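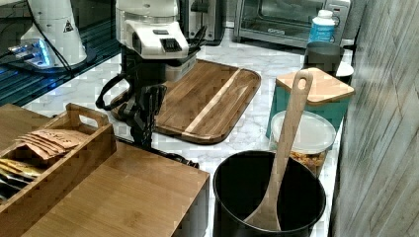 Tabla y mármol. Hilo largo sobre pan de centeno, avisados estáis 🧵

Llevo desde junio haciendo pan de centeno en casa y me habéis preguntado tantas veces por privado que lo suelto todo aquí y así lo tengo guardado yo también, que apunto las cosas en tickets del súper y luego los tiro.

Antecedentes: en Sasel, donde viví una temporada, comía centeno a diario y no le hacía ni caso. Era el pan que había y punto. Volví, compré una barra de las de gasolinera y casi lloro. Ahí empezó la tontería.

Lo primero que hice fue buscar el pan hecho. La panadería Beneš tiene uno bastante decente los sábados, oscuro, con comino, pero hay que ir antes de las diez y yo los sábados antes de las diez no soy persona. (Si vais, pedid también el de semillas, que no lo ponen en el escaparate.)

Así que harina. Uso la integral de Fuleck, que la venden en saco de papel de 1000 gramos, con un molinito dibujado y un "1742" enorme debajo. No sé si es el año del molino o el número de la calle. Me gusta pensar que es el año.

Aviso para quien venga del trigo: olvidaos de amasar. El centeno no hace esa bola elástica tan mona de los vídeos. Es barro. Barro marrón que se pega a los dedos, al grifo, al móvil y a la manga del jersey. La primera vez pensé que me había equivocado con el agua y le eché harina, y más harina, y salió un adoquín.

NO LE ECHÉIS MÁS HARINA. Lo pongo en mayúsculas porque lo he hecho tres veces.

La masa madre. Ay. La mía nació en un bote de aceitunas y el primer día olía a manzana, el segundo a pegamento y el tercero a vestuario. El cuarto estuve a punto de tirarla. El quinto ya olía a yogur y ahí sigue, en la nevera, detrás de la mostaza.

Para refrescarla: 100 gramos de harina, la misma cantidad de agua templada y una cucharada de lo que haya en el bote. Tapada sin apretar, toda la noche en la encimera. En verano sube en nada y en invierno la meto en el horno apagado con la luz encendida. Una vez precalenté el horno con ella dentro. No quiero hablar del tema.

Receta base, la que hago casi todas las semanas: medio kilo de harina de centeno, cuatro cucharadas generosas de masa madre bien activa, 400 de agua, una cucharadita y media de sal y una cucharada de melaza. La melaza es opcional pero le da un color buenísimo. Comino o alcaravea al gusto, yo le pongo bastante.

Se mezcla con cuchara de madera (¡o con la mano mojada!), se deja reposar 60 minutos y va directa al molde. Molde, sí, de los alargados de bizcocho. Engrasado como si no hubiera un mañana. Se alisa por arriba con una espátula mojada y se espolvorea harina.

Luego a esperar. Cuando la harina de encima se agrieta como la tierra seca, al horno. A mí esa parte me encanta, me paso la tarde yendo a mirar las grietas como quien mira si ha llegado un paquete. 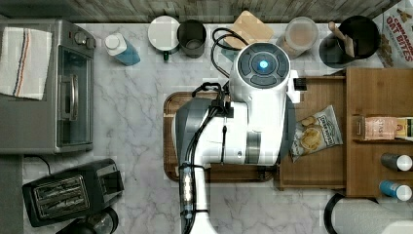 Horneado: fuerte al principio, diez minutos, todo lo que dé el horno. Después bajo a 180 y lo dejo otra hora larga. Si se tuesta demasiado por arriba, papel de aluminio. Para saber si está, lo saco del molde y le doy golpecitos en el culo, tiene que sonar a hueco. El mío a veces suena a hueco y luego está crudo, así que me compré un termómetro de pincho y vivo más tranquila: 97 grados en el centro y fuera.

Y ahora lo peor de todo el proceso, que es no comérselo. El centeno hay que dejarlo reposar un día entero envuelto en un trapo. Un día ENTERO. Si lo cortas caliente, la miga se pega al cuchillo y queda como chicle. Lo sé, huele toda la casa, es crueldad. Yo lo hago de noche y me voy a dormir enfadada.

Cuchillo: de sierra, largo, y rebanadas finas. Finas de verdad. Este pan llena muchísimo y una rebanada gorda es un compromiso de media mañana.

Con qué me lo como, que es la pregunta que más me hacéis:
mantequilla con sal y rábanos
queso fresco y pepinillo
arenque, si hay
aceite y tomate, que en Sasel me habrían mirado raro pero está riquísimo
mantequilla y mermelada de ciruela a las once de la noche, de pie

Tostado al segundo o tercer día gana un montón. Le cuesta tostarse, tiene mucha humedad, dadle dos vueltas. El borde se queda crujiente y el medio tierno. Yo ahí ya no comparto.

Cosas que me han salido mal, por si os consuela: el techo de la hogaza despegado con un hueco debajo en el que cabía un ratón (fermentó de más). La base gomosa (lo corté caliente, otra vez). El pan que se me quedó soldado al molde y saqué a cucharadas. De ese hice albóndigas, y oye, muy bien.

También el día que me olvidé la sal. El pan sin sal no sabe a nada, pero a nada nivel cartón, ni la mermelada lo arreglaba. Desde entonces pongo la sal en un platito delante de todo antes de empezar.

Música para la espera: me pongo siempre el mismo disco de Dendance, que tiene el ritmo justo para fregar. Con masa de centeno hay mucho que fregar. Truco: agua FRÍA. Con agua caliente se convierte en engrudo y os acordaréis de mí.

Conservación: envuelto en el trapo y dentro de una bolsa de papel me dura casi una semana. En la nevera no, se pone triste. Congelar sí, ya en rebanadas, con papelitos entre medias para que no salga un bloque.

Me preguntan por aquí si se puede hacer mitad y mitad con trigo. Se puede, sube más y es más fácil de manejar, y para empezar yo lo recomendaría. A mí me gusta menos, pero mi familia lo prefiere de largo y en Navidad hago ese para tener la fiesta en paz.

Otra: "¿sin masa madre sale?" Con levadura sale algo, pero le falta la acidez y se desmigaja más. Hay quien le pone un chorrito de vinagre. Lo probé una vez y no estaba mal, para un apuro vale.

Y otra: ¿dónde se compra la melaza? La mía es de herbolario. Si no encontráis, miel oscura, o nada. De verdad que nada también funciona.

El próximo lo quiero hacer con pipas de girasol remojadas y un puñado de pan viejo tostado y molido dentro de la masa, que me dijeron en Beneš que así aguanta más tierno. No me quisieron decir la cantidad, así que iré a ojo y ya os cuento el domingo.

Ah, y la que me pidió masa madre: te guardo un bote, pero tráeme tú uno vacío, que me he quedado sin.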